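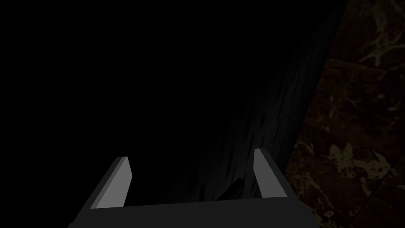
Skript zur Übung Simulationsgestützte Manipulation
Teil 2: Regeln für Versuche, Protokoll, Abbruch

Stand Januar, wird noch ergänzt. Wer die alte Fassung hat: wegwerfen, die Abbruchregeln sind neu.

Vorab zum Ablauf. Alle rechnen in der Umgebung Fosta, Küchenaufbau, keine eigenen Szenen. Auswertung läuft über das Skript Pacheco, liegt im Kursordner. Gruppen wie beim letzten Mal. Abgabe bis 18 Uhr am Vortag der Besprechung, danach ist der Ordner zu.

Wozu überhaupt Regeln in der Simulation? Geht doch nichts kaputt. Stimmt, aber die Steuerung soll später auf den Arm im Labor Lultgate, und was man sich hier angewöhnt, nimmt man mit. Ein Regler, der in der Simulation den Schrank rammt, rammt ihn auch in echt. Also: gleiche Grenzwerte, gleiches Protokoll, gleiche Freigabe.
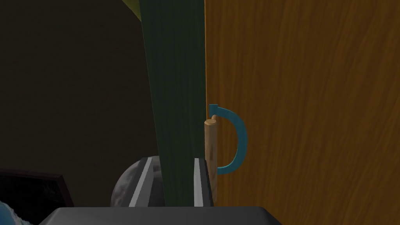 Esi Odoi

1. Vor dem Lauf

Startzustand speichern. Nicht "ungefähr wie gestern" — die Datei, mit Seed.
Greifer offen oder geschlossen? Eintragen. Wird ständig vergessen.
Kamerabilder der Handkamera ansehen, bevor der Lauf freigegeben wird. Bei dunkler Beleuchtung sind kleine Objekte auf dunklem Grund kaum zu erkenen, dann bitte Tiefenbild dazunehmen und das im Protokoll vermerken.
Arbeitsraum festlegen. Alles außerhalb ist Sperrzone, auch wenn da scheinbar nichts steht.

2. Annäherung an Griffe und Türen

Letzte Strecke langsam. Grenzwert steht in der Konfigdatei, nicht überschreiben.
Bügelgriff an der Schranktür: Zugrichtung vorher festlegen, nicht während der Bewegung suchen. Bei schmalem Bügel lieber von der offenen Seite her.
Kontakt mit Türblatt oder Nachbarfläche zählt als Kollision, auch ein Streifen. Ja, auch wenn die Tür am Ende aufgeht.
Werkzeug im Greifer (Stab, Haken o. ä.): Kollisionskörper muss das Werkzeug mit einschließen. Häufigster Fehler im letzten Durchgang! Der Planer kennt nur die Finger, und der Stab fährt dann durchs Holz.

3. Zweiarmiger Betrieb

Pro Arm eine eigene Sperrzone, dazu eine gemeinsame vor dem Rumpf.
Nie beide Arme gleichzeitig in die gemeinsame Zone, außer die Aufgabe verlangt es ausdrücklich. Dann halbe Geschwindigkeit.
Arm ohne Aufgabe in Ruhelage, Greifer weg von der Arbeitsfläche.

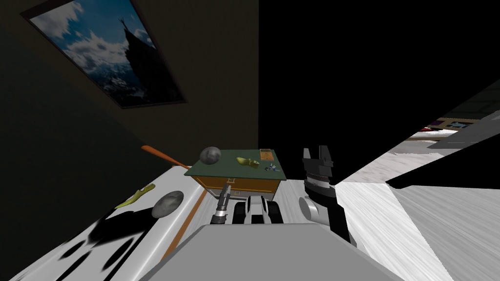 Lesezeit: 3 Minuten

Ablageflächen. Kleinteile auf dem Kasten gehören zur Szene und werden nicht gelöscht, auch wenn sie stören. Wer Gegenstände entfernt, damit der Griff klappt, hat eine andere Aufgabe gelöst. Verrutschen ist erlaubt, muss aber ins Protokoll. Herunterfallen = Abbruch.

4. Abbruch

Sofort stoppen bei:
— Kollision Arm gegen Arm
— Kraft über Grenzwert länger als 2 Zeitschritte
— Verlust des gegriffenen Objekts
— Verlassen des Arbeitsraums
Abgebrochene Läufe bleiben in der Auswertung. Bitte nicht aussortieren. Im Datensatz Teltovetti vom Vorkurs waren von 1.080 Läufen 329 abgebrochen, und aus denen haben wir mehr gelernt als aus dem Rest. Nebenbei: wer nur Erfolge abgibt, bekommt eine Rückfrage.

5. Protokoll

Eine Zeile pro Lauf: Seed, Startzustand, Aufgabe, Ergebnis, Abbruchgrund, Kürzel.
Ein Standbild pro Versuchsphase, Handkamera reicht. Dazu ein Satz, was gegriffen ist und wo der Kontakt erwartet wird. Muster:

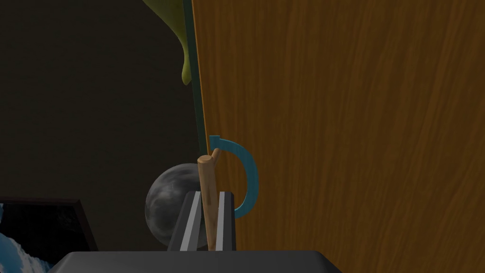 Abb. 4: Handkamera, Holzstab im Greifer, Spitze links unterhalb des oberen Griffendes.

Bitte so knapp. Kein "Tür wird erfolgreich geöffnet" unter einem Einzelbild, das sieht man da nicht. Ob es geklappt hat, steht in der Ergebnisspalte und kommt aus dem Türwinkel, nicht aus dem Bild.

6. Freigabe fürs Labor

Erst nach drei Läufen hintereinander ohne Kollision, verschiedene Seeds. Zweite Person aus der Gruppe liest das Protokol gegen und zeichnet ab. Normen: Überblick zu ISO 10218 und ISO/TS 15066 kommt in Teil 3, bis dahin zumindest mal reinschauen, Begriffe werden vorausgesetzt.

Aufgabe bis zur nächsten Übung: eigenen Abbruchfall suchen, Zeitpunkt angeben, welche Regel aus 2 oder 3 hat gefehlt oder wurde verletzt? Halbe Seite. Fragen ins Forum, nicht per Mail.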